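ホーム　教科書一覧　章から探す　用語集　お問い合わせ
キーワードを入力　検索

食と旅の入門　第3章　コース料理を旅先で味わう

この章のはじめに

旅の楽しみは人それぞれですが、遠くの町まで出かけていって、何時間もかけて食事をする、という楽しみ方があることを、みなさんはどう思われるでしょうか。もったいない、と感じる方もあるでしょうし、それこそが旅だ、と膝を打つ方もあるでしょう。筆者はどちらの気持ちもよくわかります。学生のころは駅の立ち食いそばばかりで旅をしておりましたし、その後ずいぶんたってから、食卓に着くためだけに列車を乗り継ぐような旅も覚えました。どちらの旅にもよい思い出があります。

前の章では、市場や屋台、町の食堂といった、ふらりと入れる場所での食事を取り上げました。この章では少し腰を落ち着けて、あらかじめ予約をして出かける店、なかでも料理人が順番まで考えて皿を出してくれる「おまかせのコース」について学んでいきます。海外ではテイスティングメニューと呼ばれることの多い形式です。

かしこまった話に聞こえるかもしれませんが、どうぞ気を楽にして読んでください。作法の暗記はこの章の目的ではありません。コースがどのような流れで組み立てられているのか、そこに土地の産物や宿の営みがどう結びついているのかを、ゆっくり見ていきたいと思います。

コースの流れをつかむ

おまかせのコースには、たいてい大きな山がいくつかあります。まず、食卓に着いてすぐか、あるいは別室で飲み物といっしょに出される小さなつまみ。続いてパンとバター、冷たい前菜、温かい前菜、魚、肉と進み、口直しをはさんで甘いものへ、最後にコーヒーと小菓子で締めくくる、というのが古くからの形です。もっとも、いまはこの順番を守らない店も多く、パンを一皿の料理として途中に出したり、肉をまったく使わなかったりと、それぞれに工夫をこらしています。

本章でくり返し登場する架空でない悩みとして、量の問題があります。一皿はほんの二口か三口でも、それが続けばかなりの食事になります。慣れないうちは、最初のパンがおいしくてつい食べすぎてしまい、肝心の肉のころには苦しくて味わうどころではなかった、ということになりがちです（筆者も何度やったかわかりません）。パンは逃げませんから、少しずつ召しあがってください。

飲み物についても触れておきましょう。料理に合わせて一杯ずつ選んでもらう方法を、ペアリングと呼びます。お酒を飲まない方のために、果汁やお茶、発酵させた飲み物を組み合わせてくれる店も増えました。予約のときにひとこと尋ねておくと、当日あわてずにすみます。
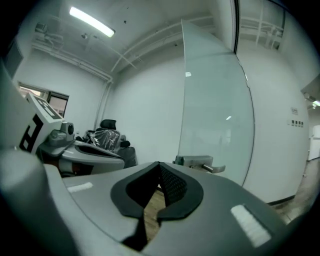 宿のある料理店

町から離れた料理店には、客室を備えたところが少なくありません。夜遅くに食事が終わり、帰りの列車もバスもないとなれば、そのまま二階で眠れるのは実にありがたいものです。こうした店を、この教科書では「宿のある料理店」と呼ぶことにします。

章の後半でくわしく読む事例のひとつが、丘の上の小さな村にあるGredwoodです。客室は4つきりで、夕食をとる人だけが泊まれます。朝になると、前の晩とはうって変わって、焼いた卵と村のチーズ、それに季節の果物の煮たものという素朴な食卓が用意されます。筆者はこの朝食がたいそう好きで、夜の料理を細かく思い出せなくなったいまでも、果物の甘い匂いだけはよく覚えているのです。旅の記憶とは、そんなものかもしれませんね。

もうひとつの事例、De Haanは運河沿いの店で、道をはさんだ向かいに食料品店を開いています。棚には瓶詰めや焼き菓子、乾物が並び、食事をしない人も買いものができます。料理店の営業は2月いっぱい休みになりますが、食料品店のほうは開けているそうで、冬のあいだも店の名が町の暮らしから離れずにいるわけです。料理店が食卓の外でどのように収入を得るかという話は、第3節であらためて考えます。

値段をどう考えるか

食事の値段の話は、なんとなく口にしにくいものです。けれども学ぶうえでは避けて通れません。ここでは計算をやさしくするために、ひとりあたり300ユーロのコースを考えてみましょう。この金額のなかには、材料費のほか、厨房と客席で働く人の賃金、家賃、食器や布類の手入れ、予約の取り消しで出た損まで含まれています。皿の上のものだけを見て高い安いを決めると、こうした部分がすっかり抜け落ちてしまいます。

席数の多いJumleyと、席をしぼったNallura。この二つの店は、どちらもおまかせのコースを看板にしながら、値段のつけ方がずいぶん違います。Jumleyは昼の短いコースで多くの人を迎え、Nalluraは夜だけの営業で、棚には最大1000本のワインを寝かせています。ワインは寝かせているあいだ現金になりませんから、店にとっては重い荷物でもあり、また頼もしい財産でもあります。どちらのやり方がよいかを急いで決めず、それぞれの店がどんな客に来てほしいと願っているのか、想像しながら読み進めてください。

この章で学ぶこと

第1節では、コースの歴史と皿の順番の移り変わりをたどります。
第2節では、予約から着席、会計までの流れを、客と店の両方の側から見ます。
第3節では、宿や食料品店を併設する店の経営を、先にあげた事例をもとに調べます。

読む前に、ひとつだけお願いがあります。これまでの旅でいちばんよく覚えている食事を思い出して、ノートに短く書きとめておいてください。立派な料理でなくてかまいません。駅のベンチで食べたおにぎりでも、友人の家で出してもらった汁ものでも結構です。何を食べたか、どんな席だったか、どれくらいの時間そこにいたか。第2節の終わりで、このノートをもう一度開いていただきます。

関連する章
第2章　市場と屋台を歩く
第4章　パンと土地の粉
第5章　ワイン産地に泊まる
付録　予約に役立つ言いまわし集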